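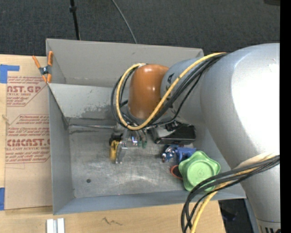 **Indcombe Shared Workshop, Robot Arm Group**

Members of the Indcombe workshop have their robot arm reaching into a sheet-metal bin and going after mixed small parts, and they'd love visitors to come see it!

The build, called Flevitz, has taken 11 months of Monday evenings and almost 300 hours of bench time. Birutė Rimkutė wired it, and Gus Pettigrew wrote the picking code.

"We started with the odd stuff on purpose," said Pettigrew. "The green star-shaped lid is my favorite, and a spring clamp on the bin wall is still our most trusted piece of hardware."

The group will run Flevitz for the public on a Monday in January at 7 p.m., with room for 20 people. Wiring notes and code will be free to copy that night. To save a spot, ask for Yolanda Halvorsen at the front desk.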